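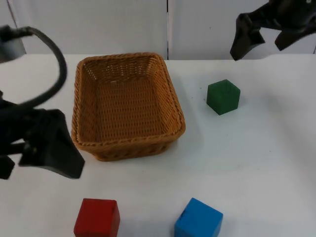 **Kustlow Basketry Guild – Members' Pages**

Keabetswe Shezi had the kettle on before I'd found a park, which is a good way to start an interview. I'd come to ask about willow, and we were two cups in before we got to it.

She grew up watching her grandmother coil grass baskets and didn't touch one herself until she was well into her working life. "I was a bookkeeper," she told me. "I sat all day. Then I did a weekend course at Istell and came home with cuts all over my hands and the ugliest bread basket you've ever seen. It leaned! I was so proud of it."

Now she grows her own willow on a wet paddock behind the house, nearly 1,000 plants of it, in a few different colours. The neighbours thought she was mad (one still does, she reckons). I asked what the hardest part was and expected her to say the weaving.

"Rims," she said straight away. "Everybody rushes the rim. You've done all that work and you want your dinner. Put it down, wrap it in a damp towel and come back tomorrow."

I've ruined a few borders that way myself, so I wrote that one down.

We talked about money too – she's very open about it. Her big log baskets sell for $475 and people do flinch. "They say they can get one for $60 at the shops. Fine, go and get it. I'm not cross about it. But somebody wove that one by hand as well, and I'd like them to think about what she was paid."

Her favourite thing in the house is an old fishing creel she picked up at the Fourie clearing sale, squashed on one side and missing its lid. She's been meaning to fix it for years. I said I'd leave it alone, and she looked at me as if I'd suggested leaving a dog out in the rain.

She'll be teaching round bases at the Skondetti hall in December. Bring secateurs, an old towel and your own lunch, and soak nothing beforehand, as she'll have the willow ready.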